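Fri 26 June

I slept badly because of the heat and was at the desk before seven. The tip line already had eleven messages on the same video, so there was no need to choose a subject for the day.

## Morning

The video is 38 seconds long. It shows gray landing boats coming to a stony beach, soldiers jumping out, and one truck which drives through the shallow water. The text over it says that foreign troops landed on Kistholm last night and that "the media is silent." When I opened it first it had 200 shares. At nine it had many thousands and I stopped looking, since the number only makes me nervous.

I wrote down the claims separately, as Hatsue Sakai taught me in my first month. One, the place is Kistholm. Two, it happened last night. Three, the soldiers are foreign. Four, there are 670 of them. This last number appears in every copy, also in the copies with other languages, and it is strange how a number makes people believe. If they had written "many soldiers," I think half of them would not have shared it.

I started with the place. Kistholm has one road and one harbor, and the west beach is the only one where such a boat could come in. I compared with the old tourist photos. The line of the hill is the same, the low wall is the same, and also the white marker on the rocks. So claim one is correct. I was a little disappointed, I must admit, because a wrong place is the easiest article to write. A right place with a wrong date needs much more patience, and readers stop at the word "correct" and go away.

Leobardo Quezada called from the other room that the truck was a Dorner. He knows trucks as other people know birds. He says the Dorner with this short cabin is used by our own army, and by two others also, so it does not prove anything alone. I wrote "consistent with" in my notes and then I looked at these words for a long time. I use them too often. In my own language we have a shorter expression which sounds less like a lawyer.

Then I telephoned to the harbor office. The man there was polite and tired. I was his fourteenth call this morning. He told me that the ferry went at its usual time, with the usual people, and that a school class from the mainland was eating ice cream on the west beach while we were talking. I asked if I could quote him and he said yes to the ferry but please not the ice cream, because the teacher could be asked why they were not in the museum.

The press officer of the navy did not answer. I sent the questions in writing at 10:15 and gave them until four.

Lunch was bread and the rest of the soup, standing. I need to buy on the way home: stamps, dish soap, something against mosquitoes. I have written "dish soap" on three different papers this week.
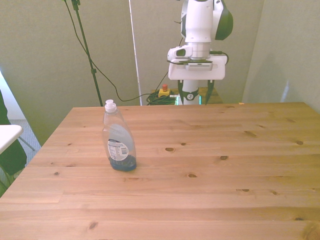 ## Afternoon

Reiko Okabe found the older video. I had searched with single pictures from the beginning of the clip, where there is mostly sea, and sea looks like sea everywhere. She took the moment when the truck turns, and there it was, on a page for people who collect army vehicles. Uploaded in October, two minutes and ten seconds long, with sound. The copy which goes around today has music in place of the sound. In the long version you can hear an officer shouting in our language, and near the end a man with a yellow vest walks in front of the camera with a clipboard. It was the autumn exercise. There was even a notice to the residents about closing the road for two days.

I was happy for her and also a bit annoyed with myself. I have told the interns so many times not to search with the opening picture.

Rigoberto Xolalpa wanted to publish at once. I said no, we have one upload date, and an upload date tells only that the film is not newer than this. It is enough to kill "last night," he said, and he is right. But the article also says what the film shows, and for that I wanted the second source. We discussed it for some time, not in an angry way. In the end we agreed: a short text first with only what we can stand for, and the full text when the navy answers.

The short text went out at 2:40. I rewrote the first sentence five times. The difficulty is always to say the false thing not too loudly. My final version: "A video of soldiers landing on Kistholm is from last year or earlier, and the ferry to the island is running as normal today." Yareli Alvarado corrected my commas and took out one "however."

The navy wrote at 3:50, ten minutes inside the limit, which I respect. They confirm the exercise, with 268 participants from our own forces and none from abroad. So the 670 is false too. I tried to find where it comes from and I could not. The oldest post I have with the number was made by an account with a picture of a horse. I wrote to it. No answer, of course.

The full text is 371 words. Brelleo, who takes our articles for their evening letter, asked if it could be shorter, and Rigoberto told them that it could not.

## Evening

I walked home by Zepeda Street to have some shade. I bought the stamps and the mosquito thing.

My aunt called at eight to ask if we are at war. She had received the film from a neighbor. I explained to her the truck, the October upload, the man with the clipboard - she listened very politely and then she asked, "But why would somebody put music on it?" I had no good reply. I have thought more on this question than on the 670.

For Monday: correct the caption under the second map (it says north beach, must be west). Thank Reiko properly, in front of the others. Ask the harbor man if he received more calls. Dish soap.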